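**Thread: Two-arm plating cell on the breakfast line — staffing and handover questions**

**kerf_and_sons** — 8/10/24

We run catered breakfast trays out of the Mescombe kitchen. Management has signed off on a two-arm cell for the bakery portion of the tray: item from bulk tray to plate, plate already on the mat, cutlery already laid. The integrator is Flivar. I supervise the early crew and have been asked to write the new work instruction. I have the cycle data. What I don't have is a sensible description of what the people at that station will be doing.

Present state is four people on plating. The proposal is two, one loading and one checking. Has anyone here done the same change, and did the job titles survive it?

---

**Zolau_maint**

We went through it on a pastry pack line. Titles survived, content didn't. The loader's job became presentation of product. If the items in the source tray touch or overlap, the gripper takes the wrong edge and you get a drop or a crushed item. Our loaders used to tip product out of the rack in one motion. Now they space it by hand, and that time was missing from the business case.

Ask Flivar for the minimum gap between items in writing, per product. "Reasonable spacing" is not a specification.

---

**tallowbridge**

Disagree that it has to be hand spacing. An indexed tray insert does the same job. We had ours made in food-grade polymer and loading time went back to about where it was before.

---

**Zolau_maint**

Works if you have one or two shapes. The OP is running mixed items. An insert pocket for a ring is no use for a long pastry, and you end up with a changeover every time the menu moves.

---

**kerf_and_sons**

Mixed, yes. Rings, rolls, round buns and a long pastry, all from the same tray. I was in the Flivar demo room in August and the arrangement is much what we have been quoted.

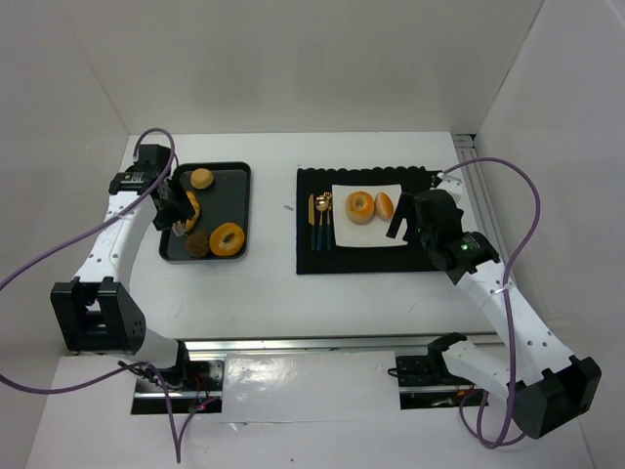
*Flivar demo cell. Source tray on the left, place setting on the right, one arm to each side.*

The point I raised at the time was the long pastry, held upright in the jaws as you see it. Our plate standard has it lying flat, seam down. The engineer said orientation at release is programmable. I would like to know who programs it when the menu changes on short notice, and whether that person is on my roster or theirs.

---

**haiyan_k**

Haiyan Kang, process engineer, different industry (small parts kitting) but similar hardware. On your last question: get it onto your roster. We left recipe changes with the integrator for the first year and logged 133 hours of waiting on callouts. Afterwards two operators were trained to edit pick and release positions within locked limits. They were paid a grade higher for it, and I would push for the same.

Also look at the cable runs. Loops standing off the arms like that are normal on a demo unit. In a washdown area I would want them jacketed and clipped closer, and your cleaning crew needs to be in the room when that is decided. They will be wiping around them every shift.

---

**tallowbridge**

Seconding the cleaning point. The extruded rail along the front has an open slot. Crumbs will go in it. Ours needed a cover strip for the full length, and before we fitted one the end-of-shift clean ran longer than the plating it was meant to speed up.

---

**oat_ledger**

I'll be the dissenting voice. I was one of the people on a plating station when a cell went in, at Wan. Going from four to two was presented as redeployment. The two who stayed got a checking job: stand, watch plates, reject the bad ones. It is harder on the neck and the attention than plating was. Plating you can talk through. Checking you can't.

If you are writing the instruction, put a rotation in it. Half an hour checking, then swap with loading. Don't leave it to the shift lead's discretion. Ours was left to discretion and it lapsed.

---

**Zolau_maint**

I would go further and question whether the checker is needed full time. We moved to sampling once the reject rate settled. Having a person stare at good product is poor use of labour.

---

**oat_ledger**

Which is the next headcount reduction, and the crew will read it that way. At least say so up front.

---

**haiyan_k**

Both can be true. Sampling is technically justified at a stable reject rate. It is also a staffing decision and should go through whatever consultation process the site has — separately from the cell itself. We put ours in two documents with two sign-offs.

---

**kerf_and_sons**

Useful, thanks. For the draft I have so far:

- minimum gap per product, stated by Flivar, posted at the loading position
- rotation at fixed intervals, written as a requirement
- two crew members trained on position edits, graded accordingly
- rail cover and cable dressing agreed with the cleaning crew prior to acceptance
- sampling excluded from this instruction

One item still open. The cutlery is already on the mat in the layout we were quoted, so someone upstream is laying it. That labour is not in the quote. I have form 403 half filled out to get it counted and will post the response when it comes back.

---

**tallowbridge**

Check who centres the plate on the mat as well. Same person, usually, and the same missing minutes.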